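We use cookies to remember your language and the last page you read. Accept | Settings

Fernent Room Kit, User Guide
Section 3: Preparing a room where several people stand

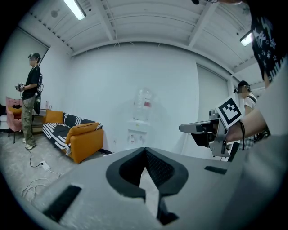 Standing places on the left side of the room and near the far wall, with another person close by on the right.

3.1 What this section covers

Please read this section when you want to use one ordinary room for a group which stands and moves its arms during the work. It explains how to clear the floor, how to mark the standing places, how to lay cables, and how to put the room back in order. If your group is sitting at tables, go to Section 4.

You will need the following parts from the kit:

- the folding measure strip (100 cm)
- the roll of floor tape, cloth type
- the cable covers, flat
- the cable ties that open again
- the place cards, with their plastic pockets
- the room sheet and a pencil

You will also need a broom, a dry cloth, and a bag for small rubbish. These are not supplied.

NOTE: In the older kit, called Stutgate, the measure strip is in two loose pieces. Join them with the clip before you measure. All other steps are the same.

3.2 Clearing the floor

1. Open the door fully and look at which way it swings. Draw the door and its swing on the room sheet.
2. Take out everything which stands on the floor and is not needed. Begin at the door and work toward the far wall.
3. Put chairs in stacks outside the room. If they must stay inside, stack them in one corner which is not beside the door.
4. Push heavy furniture flat to the wall. Two persons should do this. Lift the feet over the joints in the floor and do not drag.
5. Pick up loose rugs and roll them.
6. Sweep the whole floor, also behind the door and under the radiators.
7. Wipe with the dry cloth the parts where you will put tape. The tape does not hold on dust.

CAUTION: Do not stack chairs in front of a fire exit, a fuse box, or a fire extinguisher, even for a short time.

Look up also. In many rooms there are things which hang from the ceiling, and we forget them when we clear the floor. Ask the tallest person in the group to stand below each hanging thing and lift one arm slowly. If the hand can touch it, do not make a standing place there. As a guide, any hanging thing lower than 194 cm must be drawn on the room sheet with a circle.

3.3 Marking the standing places

One standing place is for one person. The person can turn and step a little inside of it, but should not walk away from it while the work is going on.

1. Decide how many people will stand in the room at the same time. Write this number at the top of the room sheet.
2. Choose the first place. It is best to start with the place which is farthest from the door.
3. Lay the measure strip on the floor. Put a small piece of tape at each end.
4. Turn the strip and mark the other side in the same way, until you have a square.
5. Join the corners with tape. Press the tape with the hand, not with the shoe.
6. Ask one person to stand in the middle and stretch both arms, first to the sides and then to the front.
7. Look where the fingers come. The next place must begin outside of this.
8. Mark the other places in the same way, moving toward the door.
9. Leave one walking path from the door to every place. The path must be at least as wide as one measure strip.

NOTE: The places need not be in a straight row. In a narrow room it is often better to put one on the left side, one on the right side, and one near the far wall. The people have then more air between them.

NOTE: People do not all face the same direction. Before the tape is down, ask in which direction each person will look, and make a small arrow in tape on that side. Two people who stand near to each other should not be back to back if both must step backward.

When the places are ready, put a place card in each plastic pocket and fix the pocket on the wall or on the nearest furniture. Do not put the card on the floor. Paper on the floor is slippery, also inside the pocket.

3.4 Cables

If somebody has a cable which goes down to the floor, this part must be done before the group begins.

1. Find the socket which is nearest to the standing place. Write it on the room sheet.
2. Lay the cable along the wall as far as possible, and only then across the floor.
3. Where the cable crosses a walking path, put a cable cover over it. The cover must be longer than the width of the path.
4. Leave a loose loop inside the square, on the side of the person where he or she does not step.
5. Collect the rest of the cable with an open-again tie and leave it at the wall.
6. Ask the person to turn once to the left and once to the right. If the cable pulls, make the loop bigger. If the cable goes under the shoe, make it smaller.

CAUTION: Do not fix a cable to the floor with tape alone where people walk. Tape comes up at the edges after some hours.

CAUTION: Never run a cable through the hinge side of a door.

One cable should serve one place. When two cables must go in the same direction, lay them side by side under the cover and not one above the other. The cover will otherwise rock when it is stepped on.

3.5 Clothing, shoes, and caps

Tell the group these points at least one day earlier, so that they can choose what to wear.

- Closed flat shoes, for example sneakers. No slippers and no open heels.
- Laces tied with a double knot.
- A T-shirt or another top with short sleeves is comfortable. Long wide sleeves should be rolled up and should stay up.
- Loose trousers are allowed if the leg does not touch the floor.
- If a cap is worn, it should sit firmly when the person bends the head. Try this two or three times.
- Straps should be pulled until they lie flat, and the free ends tucked in.

Bags, jackets, and water bottles go to the corner with the chairs or outside the room. A bottle inside the square is kicked over sooner or later.

3.6 Bringing the group in

1. Let the people come in one after another. The person with the farthest place goes first.
2. Wait until this person is standing inside the square before the next one comes.
3. When all are in place, ask everybody to stretch the arms one time together. Correct the distance now if it is needed.
4. Show the walking path with your hand and say clearly that it must stay free.
5. Agree on one word for stopping. We use "hold". When someone says it, all stand still, also those who did not see the reason.
6. Close the door, but do not lock it.

If a person must leave early, he or she says it aloud, waits for the neighbors to lower their arms, and goes out by the walking path.

We recommend a pause after 43 minutes of standing. This number comes from our own use in the Daher training rooms, where Gladys Urio kept the room sheets for one whole March and noted when people started to lean on the furniture. Your group may be different. Write your own time on the room sheet and use it next time.

3.7 During the work

Walk along the path from time to time and check the following.

- Is the tape still flat at the corners?
- Is each person still inside the square?
- Has a cable cover moved?
- Is it too warm? Open a window if nobody stands directly in front of it.

Do not repair tape while people are moving. Say "hold" first.

3.8 Putting the room back

1. Let the people out in the reverse order, the nearest to the door first.
2. Unplug the cables at the wall. Roll each one in wide rings and close it with its tie.
3. Lift the cable covers and wipe the lower side.
4. Remove the tape slowly, pulling it low along the floor and not straight up.
5. If glue stays on the floor, rub it with a warm damp cloth. Do not use a knife.
6. Take down the place cards. Cards with writing on them can be kept with the room sheet.
7. Sweep again.
8. Bring back the furniture as it is drawn on the room sheet.

CAUTION: Do not leave tape on a waxed wooden floor overnight. It can take off the wax.

The measure strip should be folded dry and put in the kit on top of the tape, so that it is the first thing which you find when you open the lid.

3.9 If something is not right

The tape does not hold.
The floor is dusty or damp. Wipe, wait until it is dry, and use a new piece. On carpet use the Skusora carpet strips, which are sold separately.

The squares do not all fit in the room.
Do not make the squares smaller. Let the group work in two turns, and let the second turn wait outside.

People touch each other with the elbows.
Check the arrows first. Often it is enough that one person turns a quarter to the side.

The walking path becomes closed after a while.
Somebody has put down a bag, or one square is too near. Move the square at the next pause and draw the new position on the room sheet.

The cable cover slides.
Clean the lower side with a damp cloth and let it dry. If it still slides, fix both ends with a short piece of floor tape.

Continue to Section 4: Preparing a room with tables

Fernent Room Kit support | Contact us | © Fernent, all rights reserved | Back to top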